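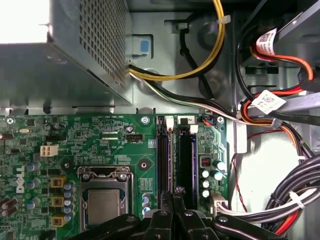
Dell motherboard and power supply, case open.

January 22, 2022

Constituent letters, coding round two. In early with a thermos and the good pencils, and the heat didn't come on until after ten, so forgive the handwriting in the paper copy if anybody ever goes back to it.

Where we stand: the Skaltport district office gave us 1,000 letters, everything that came in by mail or was dropped through the slot during the old representative's last term, and as of last night 400 of them have been read and coded. I'd hoped to be further along, but they are slow reading in the nicest way. People don't write to their representative the way they fill in a form. They start with the bridge, move on to a grandson's hockey team, thank him for coming to the church supper, and then in the last line mention that the bus doesn't stop at the clinic anymore and could he please do something. If you code by first topic that's a bridge letter. If you code by what the person wanted, it's a bus letter, and I've become pretty firmly a bus letter person.

Main job this morning was the double-coding check. Eoin and I each took the same 54 letters home and did them without talking (well, we talked, but about his kitchen). We disagreed on 21. That's too many, and I'll admit I was a little deflated until we laid them out on the long table and went through one by one. Nearly all the trouble is in two places.

First, "thanks" versus "request." Eoin Moriarty is a more trusting reader than I am, I think. If a letter says thank you for fixing the culvert on Mill Road, we hope the other one is next, he puts it under thanks. I put it under request. We went back and forth for most of a cup of coffee and ended up agreeing that a letter can carry both codes, with the request listed first when there's any action named. Should have let letters carry two codes from the start. I wrote the one-code rule myself back in July and can't remember what I was thinking.

Second, letters about the man himself. A surprising number say neither thank you nor please. They just want him to know they voted against him and still believe he works hard, or that they voted for him four times and are disappointed. The codebook has "opinion, policy" and nothing for opinion of the person. New code added: "opinion, representative," with a plus, a minus, or a mixed mark. Mixed is going to get a lot of use. My favorite of the batch is a retired feed salesman who spends two pages taking the representative apart over the school merger and signs off by inviting him to go fishing.

Clomis handled the new codes without complaint once I remembered to close the old codebook before opening the revised one. Note for whoever does this next: it will let you keep both open, and it will save to whichever you touched last. I lost a bit of the afternoon to that. The Florkel export is still dropping the accent in Illés, so every letter about the Illés Street crossing comes out with a gap in the middle of the word and the street search misses them. For now I'm searching on "crossing" and sorting by hand. I've written to the help desk and got a friendly automatic reply.

We also talked about names. The office says we may quote, but plenty of these folks wrote about a divorce or a husband's back, and they were writing to one man, whoever opens his mail. Eoin suggested we quote only from letters where the writer also sent a copy to the newspaper, and I like that a lot as a starting point – those people plainly wanted to be heard in public. Anything else gets paraphrased with the street left off. I'll put it in the front of the codebook so it doesn't just live here.

To do:

Recode the 21 together under the new rules, Eoin to read aloud.
Go back over my own early letters for missed double codes. I know there are some in the road folder.
Ask the district office whether the new representative is keeping the Friday walk-in hour. Several writers mention it, and it would help to know if it still exists.
Find out who took the stapler with the blue handle.

Stopped at four. The bridge folder is on the windowsill, face down, and I'm partway through a long one from a lady who has opinions on the paint color. Pick up there.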